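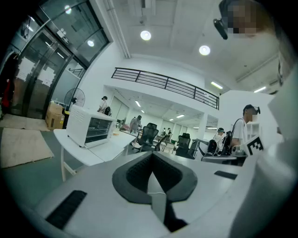
Einstieg, zwei Minuten. Thema heute: Wie richtet man eine Teeküche im offenen Büro ein, wenn es keinen eigenen Raum dafür gibt? Kurz vorstellen: Nisha Kanaujia, Büroplanung bei Plendis. Der Ofen steht auf einem weißen Tisch, ein paar Schritte weiter liegen Matten auf dem dunklen Boden. Hier nach Erfahrungen im Saal fragen. Budget nennen: bis zu 200 Euro für das Gerät, 133 Euro für den Tisch.

Zweiter Punkt: Abstand. Der Tisch muss von allen Seiten erreichbar sein, die Glastüren bleiben frei. Lüftung ansprechen, Gerüche ziehen durch das ganze Großraumbüro. 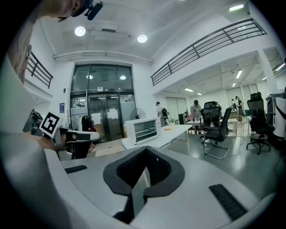 Kabel nicht quer durch die Laufwege legen. Bei Sirner waren im September 67 Arbeitsplätze betroffen, als die Sicherung fiel. Kurze Pause, Fragen zulassen.

Dritter Punkt: Was darf auf den Tisch? Neben dem Gerät Platz für einen Teller lassen.
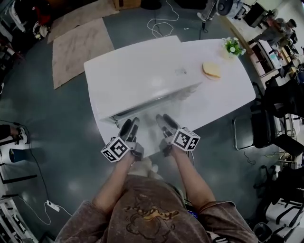

Gerät, Brötchen, Topfpflanze: alles auf einem Tisch.

Schluss: Putzplan zeigen, Handout austeilen.

Weitere Vorträge
Küchenzeile nachrüsten bei Trukby
Jaiswal: Möbel für kleine Büros
Akustik im Großraum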